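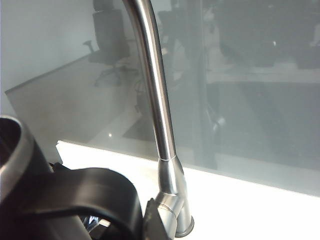 Photo: Dwynwen Parry / Zandov

Setting Up Delivery Zones and Minimum Orders in a Grocery App

These steps apply to the Zandov store panel with the Gollau map add-on turned on. You need an account with the Manager role. Staff accounts can view zones but cannot save them.

Before you start

Export your current zones from Settings > Delivery > Export. The file is plain CSV and opens in any spreadsheet program. Keep a copy outside the panel. Deleting a zone also deletes its fee rules, and there is no undo.

Step 1. Draw the zone
Open Delivery > Zones and select New Zone. Click on the map to place corner points, then click the first point again to close the shape. A zone needs at least 4 points. Do not let two zones overlap. If they do, the app charges the fee of whichever zone was saved last.

Step 2. Name the zone
Use a name the packers will recognize, such as Grilstead North. The name prints on the packing slip and is limited to one line.

Step 3. Set the minimum order
Amounts are entered in cents with no decimal point. For a $20.00 minimum, type 2000. The minimum is checked before coupons are applied and does not include the delivery fee or bottle deposits.

Step 4. Set the slot limit
Enter the number of orders one slot can accept. We use 10 per slot for a single driver. When the limit is reached, the slot turns gray at checkout. Orders already in a cart are not held.

Step 5. Test an address
Select Test Address and enter a street address inside the zone, then one just outside it. The second should return code 411 (address not served). If both return 411, the zone was drawn but not published. Go back to the zone list and switch Status to Live.

Imported zones

Zones imported from Salcedo arrive with the fee field blank, and the app reads a blank fee as free delivery. Enter a fee for each one before publishing.

Written by Emlyn Phillips. Menu names updated in July.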